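The Ralton Tape, Terrace Edition
Limited cassette and download from Stonska

Price: 587 kr, shipping included
Edition: 200 copies, hand-numbered
Format: C46 cassette, plus download in whatever file type you like
Label: Vevport Tapes

Okay, so this one has been a long time coming and I'm a bit giddy that I finally get to put it up in the shop. If you've been on the mailing list for a while you'll know I've been going on about Stonska since the first demo landed in my inbox, with no subject line and a track title that was just the word "floodlights." I played it on the bus and missed my stop. I wrote back the same night and asked if there was more, and there was, a whole folder of it!

The Ralton Tape is two long sides of slow synth music with a drum machine that always sounds like it's coming from the next street over. Side A is the one people already know a little, because "Camacho" got passed around last winter. The version here is longer. It has the full intro with the train station organ (yes, that is a real organ, it's in the waiting room at Ralton and anyone can play it), and the vocal comes in later than it did on the single. I like it better this way. A couple of friends don't, and they've told me so.

What's on it

Side A
Platform End
Camacho (long version)
Half-Time Radio
Wet Programs

Side B
Floodlights
The Walk Down
Vevport, October
Everybody's Uncle

"Half-Time Radio" is my favorite, if you're asking. There's a loop in it from a local station reading out scores, slowed down so far you can't make out a single team, and then these big warm chords roll in under it. I've had it on while cooking, while packing orders, while doing my taxes. Side B is quieter, and "The Walk Down" takes its time, so give it a proper listen with the lights low before you decide about it.

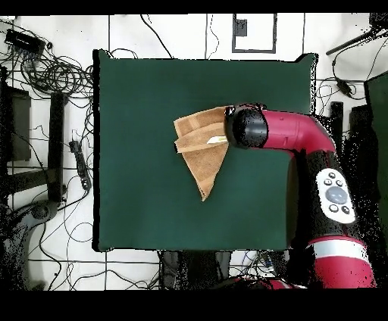

The cassette

Cream shell, dark red print straight on the plastic, no paper labels to peel off. The tape itself is a ferro type and I've been really happy with it on the last 3 releases. It's got a bit of hiss. I'm telling you that up front because I had one email last time from somebody who thought theirs was faulty, and it wasn't, it just sounded like a tape. If you want it squeaky clean, that's what the download is for.

The insert folds out to five panels with all the lyrics, and the lyrics are worth having because Stonska mumbles (lovingly said). The back panel has the number of your copy in pencil. You can't pick your number, sorry, I tried doing that once and it ate a whole weekend.

The download

Your code is on a slip inside the case, and you'll also get it by email when you order, so you don't have to wait for the mail to hear the thing. There are 2 extra tracks on the download that wouldn't fit on the tape: an instrumental of "Floodlights" and a live take of "Everybody's Uncle" with somebody coughing all the way through the last verse. We talked about editing the cough out. It stayed in. 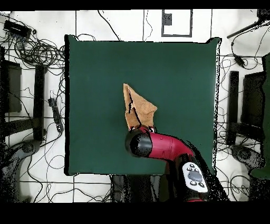
Shipping and returns

I pack everything myself in the evenings, so orders usually go out within a few days. Tapes travel in a padded mailer with a stiff card on each side. If yours shows up cracked, send me a photo of the case and I'll mail you a new one, no need to ship the broken one back.

Changed your mind? That's fine too, as long as the download code hasn't been used. Send it back in the same mailer and I'll refund you when it gets here.

Questions I keep getting

Will there be a vinyl version?
Not for now. I'd love one, but pressing costs are brutal at this size and I'd have to sell my bike.

Will you restock when it sells out?
No, the edition is the edition. The download stays up for as long as the shop does.

Is the video included?
The "Camacho" video is free to watch on the label page. It was shot on the terraces at Ralton during a very rainy home match and I'm in the back row holding a flask.

Can I play the tape in my car?
I do. Rewind it before you take it out in hot weather, and don't leave it on the dashboard.

Do you sell to record stores?
Yes! Small ones especially. Write to me through the contact form and tell me how many you want, and I'll send you the store price.

Add to cart
More from Stonska
Back to all tapes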